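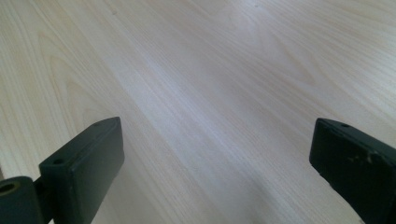 2 min read

Filed under: Home & Kitchen > Tables and Desks > Surface care

Pale wood-look table, dull streak in the finish, is it wrecked?

posted by mornuvance, 2018-09-15

Quick one, have to leave for work. Light beige table, the wood-grain kind, smooth top. Bought secondhand in January, so no booklet, no label underneath, nothing. Use it for packing up kitchen stuff, wrapping leftovers, that kind of thing.

Under the ceiling light there's a washed out band running across it at a slant. Almost silver. Grain just fades out there. Move my head and the band moves too, sort of? But I also think theres a dull film that stays put. Tried a spray polish called Flutum, two coats, worse if anything. Sticky.

Also there's tape stuck on the front edge, dark gray, little strip. Came with the table. Scared to pull it in case the surface comes up with it.

So:
- is the pale band damage or just the light
- how do I get the polish off
- tape, leave it or pull it

Don't want to sand. Don't want to spend much. Thanks in advance, will check back tonight.

Sinaga

If it moves when you move, it's glare. Slightly shiny top plus overhead light, you get a stripe. Mine does it every evening. Switch the light off and look again by the window, stand at the short end and get your eyes down low. Damage stays where it is. Glare goes away.

The film is your polish. Laminate doesn't soak anything up so it just sits there and grabs dust. Stop using it. Warm water, small drop of dish soap, soft cloth, wring it out hard. Wipe with the grain. Then a second cloth with plain water. Then dry it, don't let it air dry or you get a new film and think the first one never left. Two coats of polish might need two or three goes.

Little dark specks, try a fingernail through the damp cloth first. Mine were mostly just dust stuck in old polish.

No scouring pads. No powder cleanser. I did a whole desk with the green side of a sponge once and it has been cloudy ever since, 74 bucks down the drain.

Tape: hair dryer on low, 2 minutes, peel slow and flat back over itself. Not straight up. If the edge band starts lifting stop and press it back down while its warm.

nirbridge_kitchen

Agree w/ above on the soap. Adding the boring part, what you keep on the table matters as much as what you clean it with. Metal baskets are the worst. Grit gets under the wire, somebody slides it over, scratches. Lift, don't drag. Felt dots under the corners if it lives there.
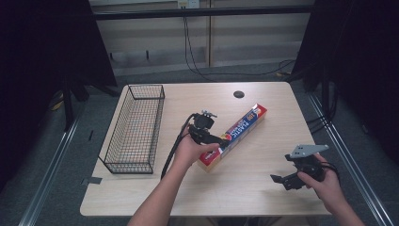 What I'd keep off it, or at least put something under

- wire mesh baskets, see above. Empty ones too, people slide the empty ones more
- plastic wrap boxes. The box is fine, the cutter strip isn't. Check which side it's on before you shove the box across. And don't pull wrap out with the box skidding around, hold it down
- hot pans, obviously. Laminate can bubble and you can't un-bubble it
- wet cardboard, the print comes off. Red ink on a pale top, took me ages

Cheap fix is a thin cutting mat, or a folded dish towel even. I wrap everything on the towel now.

On the tape, might be covering a chip. Have a look from the side before you pull. If theres a chip, leave it, or get a wax filler stick in a beige close to yours. Goes in with a plastic card, wipe off the extra. Not perfect but better than tape.

flutumfan

just put a tablecloth on it

mornuvance

Back. Light off, band gone, so glare. Feel dumb. Soap water took most of the film off, the cloth was gray, gross. Doing a second round tomorrow. Leaving the tape until I find the hair dryer. Thanks both, and the tablecloth person too I guess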